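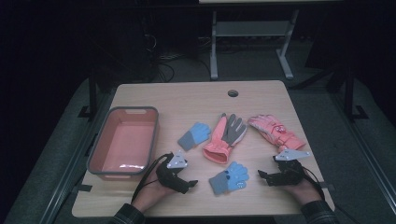

Claims intake for the renters pilot is running again after the switch to the Pandeo form, and the backlog from the spring storms is mostly gone. 1,634 policies in force at month end, most of them in Fonham, the rest out at Stivgate. Average first reply still slower than we promised you. The contents worksheet is the part that needs work. People list the TV and the laptop and stop. They leave out the small stuff, a plastic tub, kids' knit gloves, and that adds up when a whole closet goes. New version asks drawer by drawer. Draft attached, comments welcome.

Home > Partners > Renters Pilot > Progress Reports
Posted in October by Annelore Bauerfeind

Staffing. We lost one adjuster to Hijazi in September, replacement starts next month. Until then 2 people are covering four buildings' worth of water claims, so please dont expect the site visits to be on schedule. Phones are fine.

Money. Underspent on outreach, overspent on translation. Would like to move what's left of the flyer line over to translation, need your OK in writing before the quarter closes. Roughly two months of translation left at the current rate.

Landlords. Stivgate owners finally signed the notice letter, so new tenants get told at lease signing that the building policy doesn't cover their belongings. Fonham owners still thinking it over. Their manager wants us to drop the line about sewer backup. I said no. Tenants ask about it more than anything else and the answer is it's only covered if they buy the add-on.

Complaints. Mostly deductibles. One about a claim closed by mistake, reopened the same afternoon, paid in full.

Still open: the online renewal page, which drops the discount if you go back a step. Pandeo has the ticket. Also the Spanish version of the denial leter, with the reviewer now.

Next report in January. Call me before noon if you need the loss figures sooner.

We use cookies to improve your visit. Accept | Manage settings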